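Ticket 1363 – heating, upstairs bedrooms, Costdale
Last updated: June, 16:40

Reported: back bedroom stone cold, front bedroom too hot to sleep in. Thermostat on landing set to 21, never gets there. Boiler is the Hajdu, wall controller is a Wilus. Tenant says it started after the pump was swapped.

09:10 – Rang tenant. Hot water fine, downstairs fine. Only the two bedrooms playing up. Asked her to turn both radiator valves fully open and leave it 30 mins.

09:50 – No change. Back rad cold top and bottom, pipe going in is cold too. So not air. Told her to leave the bleed screw alone, she'd already had a go at it.

11:15 – On site. Pressure a bit low after the bleeding, topped up. Took the head off the back bedroom valve, pin stuck down. Few taps and a bit of spray, came up, then stuck agian. Did it three times. Pin is knackered, wants a new valve.

11:40 – Front bedroom is a different fault. Valve head turns but does nothing, rad is full on whatever number you pick. Swapped heads over to check – fault stays with the head. So: one new head front, one new valve back. Neither on the van.

12:05 – Controller. Clock wrong by an hour, fixed. Flow temp on boiler was down at 40, someones been fiddling. Put back up. That explains the landing never getting to 21, nothing to do with the valves.

12:20 – Ordered parts from Sutinine. They do the valve in straight or angled, we need angled. Said straight on the phone first, rang back and changed it. Please check the box before it goes on the van.

Bedroom pics:

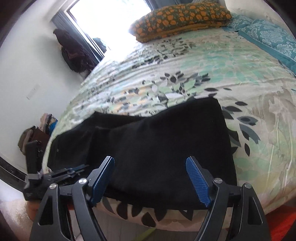
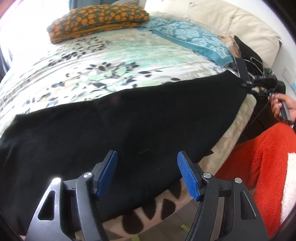
14:30 – Cathal Daly rang from the office, wants to know if we can do the valve without draining the whole system. Probably, if the lockshield holds. Didn't like the look of it, paint all over the cap. Plan on a drain down and be pleased if we don't need one.

15:10 – Tenant rang. Landing now reading 21, back bedroom still cold as expected. She has a plug-in heater for tonight.

16:40 – Parts confirmed, angled. Needs a morning slot, bring the long hose, outside drain is round the side by the bins. Leave open till back rad is hot and front one turns down properly.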